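4. Soft Package Trials with the Juso Grasp Planner

Revised September 22, 2018

This section explains how to repeat the soft package test from our study at the Rutherford lab. Please complete section 3 (camera and arm calibration) before you begin. Two people are needed for the first session: one at the keyboard and one near the stop button.

4.1 Preparing the table

1. Clear the floor space on the side where the operator will stand.
2. Put the test package on the tabletop, within reach of the arm. Do not smooth it by hand. The method must work on the shape which the package takes when it is dropped.
3. Add one or more other objects from the test set. The planner was trained with other objects present, and the scores on a bare table cannot be compared with ours.
4. Start the Brultach logger and check that the camera time and the arm time agree.

Note: A package which hangs over the front of the table is allowed. It is recorded with the tag "overhang" and scored separately.

4.2 Running one trial

1. Type the trial number and press Enter. The planner shows its chosen contact point on the screen.
2. If the point is outside the package, press R to reject. Do not move the package to help the planner.
3. Press G to start. The wrist comes down from above and the finger presses on the package until the contact signal is stable.

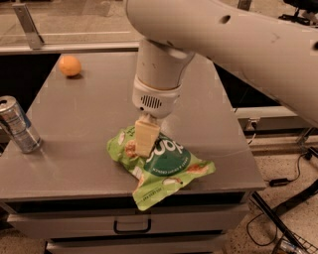
4. Wait for the contact value on the screen. The log keeps the wrist position and the motor current for the whole contact period.
5. When the screen shows HOLD, the arm begins the lift. Mark the result as "held", "slipped" or "no contact".
6. Return the arm to the home position before you touch any object.

Caution: Keep your hands away from the table while the arm is powered, also when it is standing still. The contact check can restart the motion without a sound.

4.3 About the press limit

In the first version, the limit was a fixed height above the table. This gave poor results with bags, as the top surface can be a fold with only air under it - the finger stopped too early. Lahcen Badawi replaced the fixed height with a limit on the motor current. The default value is 75 percent of the current measured on the rigid block in section 3.

The August data set from Altalcombe has 1,488 trials. Of these, the first 1,000 were used for training and the rest were kept for testing. Please do not mix the two folders.

Note: If you change the finger, measure the rigid block again. Old limits are not valid for a new finger, even of the same shape.

Questions about the log format can be sent to Maxine Ellery. Please attach the complete log file and write the trial number in the subject line.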